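How We Are Building a Two-Armed Tray Carrier

In the Brarnwood workshop, a group of us is building a home robot named Fabbri. It has two arms, each ending in a gripper, and its job is to carry a tray through a house. Before the metal parts are bolted together, the program is tested in a simulation. A simulation is a set of rules a computer uses to work out how things would move. Ours has a model of a house, and a model of the robot to go in it.

What the simulated house is for

A robot that works in a house has to deal with walls, furniture, and doorways. Ubaldo Marchetti drew the rooms. He gave them wide passages first, so that the driving program could be tested without tight turns.

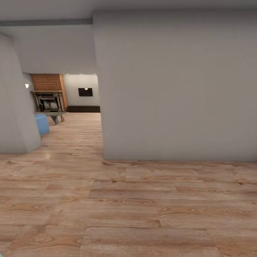 Each surface in the model has two parts. The first part is the shape, which tells the computer where the robot must stop. The second part is the texture, which is a flat picture wrapped over the shape. A wall needs very little texture. A wood floor needs a lot, with grain and lines between the planks.

The robot cannot look at the whole house at once. A camera sends it one view at a time, and the program has to work out what that view contains. If the camera points down, most of what it gets is floor.

How a gripper holds on

A gripper is a hand with very few moving parts. Ours has fingers that move toward each other and stop when they press on something. Three words are useful here:

Grip force: how hard the fingers squeeze.
Friction: the rubbing between two surfaces that keeps them from sliding.
Opening: the distance between the fingers.

Too little grip force and the tray slips. Too much and a thin tray can bend. Kuo-hua Kwan wrote the part of the program that sets the grip force. The opening is set first, then the arm moves into place, then the fingers close.
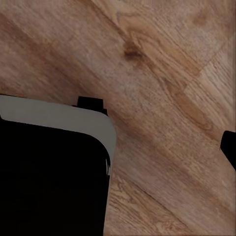
Why a tray needs both arms

Try holding a tray by one short side. The far side wants to tip down, and your wrist has to twist to stop it. This twisting effect is called torque. With a hand on each short side, the weight is shared and the tray stays level.

Two arms bring a new problem. If the left arm rises faster than the right, the tray tilts. The program compares the height of both grippers 12 times a second and slows down whichever one is ahead. Macarena Quezada tested this with the lifting speed turned low, then raised it in 6 steps.
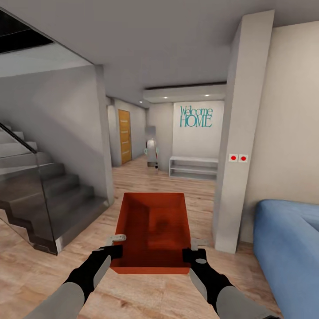 Both grippers on the tray, over the wood floor.

Try it yourself

You need a shallow box, a marble, and a friend.

1. Put the marble in the middle of the box.
2. Each of you holds one short side with one hand.
3. Lift the box together without talking.
4. Watch which way the marble rolls. It rolls toward the lower side.
5. Lift again, and this time one person counts out loud.

Counting gives both lifters the same timing. The robot's program does this job for its two arms.

Words to know

Simulation: a computer model used for testing.
Texture: a picture placed over a shape.
Torque: a force that turns or twists something.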